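Skeltby Home & Garden Forum > Painting and Decorating > Two colours meeting at a corner, how do you get it crisp?

thornbill_jen
Started 16/10/2026

Hi all! I've finally got the go-ahead to do the back room and I am so excited I've been lying awake thinking about it. The plan is a muted olive-grey on the long wall and a really deep maroon on the end wall, the kind that's nearly black until the sun gets on it. I've bought the maroon already (Pledon low sheen, four litres, no going back now) and I'm picking the olive-grey up from Londell when they have it in.

What I'm nervous about is the corner. The plasterboard joint in there wanders a bit, and I did a two-colour corner in my last place that looked like a coastline. Do you tape? Freehand? Which colour goes first?

bevel_and_bead
Great combo! Dark second, always. Take the pale colour a finger's width around the corner onto the wall that will be dark, let it cure for a couple of days, then cut the dark one back to it. If you slip, you've only got to touch up pale, and you'll have some left in the tin anyway.

Mine is a similar pairing. 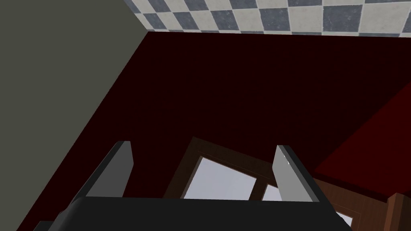
Olive-grey running up to the darker surface

The main thing is that the line has to be straight, even if the corner isn't. Your eye believes the paint. Snap a chalk line or run a laser down it and ignore what the plaster is doing.

KwabenaAkolgo
Going to disagree with bevel on the order. I do dark first and pale second, and have for years. A good olive-grey covers better than people expect, and deep reds are mostly clear base with a heap of tint in them, so they're thin and they run. Trying to cut a tidy edge with runny paint is misery. Put the red on nice and rough, three coats, then cut in once with the thicker colour.

— Kwabena Akolgo

bevel_and_bead
And how many coats of grey to hide the red where you overlapped? I've tried it your way and got a pink ghost down the edge for weeks.

KwabenaAkolgo
Two. If you're getting pink, the red hadn't cured and you were dragging it. Leave it longer!

quollhollow
Both of you are right, depends on the brand. Jen, paint a bit of scrap board with each and see which one behaves. Also please please use a grey-tinted undercoat beneath the maroon. I skipped it once and was on coat five before the roller marks went away.

thornbill_jen
Oh, nobody at the counter mentioned tinted undercoat. Is it the same stuff with colour in it?

quollhollow
Same stuff, they just shoot some black into it. Londell did mine while I waited. Ask for it about as dark as the final colour looks if you squint.

marnie_k
Chiming in on brushes, which are my favourite subject in the whole world. Get an angled sash brush, two inch, and a decent one. I've had my Sárközi since the February we moved in and it still comes to a proper edge, because I wash it the minute I stop and put it back in the cardboard sleeve. Load only the bottom third, start a little away from the line, then creep up to it on the second pass. It's such a lovely feeling when it flows.

gumnut72
Tape. You're all mad. Tape, run a bead of clear acrylic caulk along the edge, wipe it back with a wet finger, paint, pull the tape while it's still wet. Perfect line, no talent needed.

marnie_k
It works, I'll give you that, but on fresh paint the tape can lift the lot. I lost a strip as long as my arm.

gumnut72
Then use the low-tack one. And wait.

thornbill_jen
Next silly question then: the ceiling. It's white now and I keep being told a dark wall needs a plain white ceiling. I don't want plain!

bevel_and_bead
A patterned ceiling over dark walls can be wonderful. Slate blue and off-white squares set on the diagonal, so they read as diamonds, above a maroon wall:

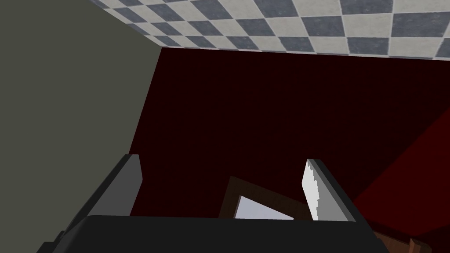
Should the ceiling be painted before the walls?

Ceiling first is the usual order, as roller spatter falls downward and it's easier to cut wall colour up to a finished ceiling than the other way around.

KwabenaAkolgo
Agreed on ceiling first (see bevel, we can get along). If you're going to do a pattern by hand, mark out from the centre of the room and work outward so the part squares at opposite edges match. And hire a platform. A stepladder and your head tipped back for a whole day is no good for anyone's neck.

thornbill_jen
You are all brilliant, thank you. Undercoat tomorrow, scrap board tests after that. I'm going to try dark first AND pale first on the same board and report back with the results. Marnie, which bristle length is yours?

marnie_k
The long one! I'll dig out the sleeve tonight and post what it says.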